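Parish Archive Workroom, Larkcombe – Notebook
25 December 2023
Entry by Fidelina Carhuamaca

The workroom was opened for two hours following the Nativity liturgy so that the baptismal registers received from the Salazar chapel could be entered before the January inspection. The shipment consists of 7 bound registers and 55 loose certificates. All have been given temporary numbers and placed in the north cabinet.

Register 4 requires attention. The spine has split at the lower end and the leaves from folio 54 onward are detached. It is not to be opened flat. Colleagues who need an entry from it should request a transcription from me.

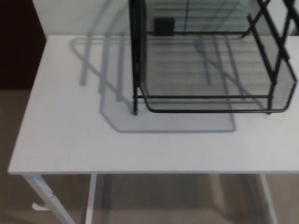
The handwriting in Registers 1 and 2 is that of a single priest, who recorded godparents by first name only. Where the marriage book supplies the surname, it has been added in pencil on the index slip, never in the register itself. Eight entries remain unresolved – they are marked with a blue tab.

The Zenthorpe parish has asked for the return of its confirmation book, lent to us for the feast day display. The loan form was signed by the previous archivist and gives no end date. I have written to the dean for instructions and will hold the book until he replies.

Humidity was within limits at opening and at closing. The Rustum meter was reset.
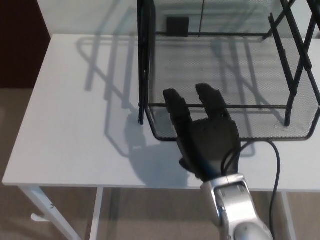 Outstanding for January

Order acid-free folders in the larger size.
Compare the certificates against the Salazar burial list, beginning with the undated ones.
Obtain the dean's decision on Zenthorpe.
Move Register 4 to the binder once the estimate has been approved. The last estimate left out the cost of new endpapers, and a corrected copy has been requested.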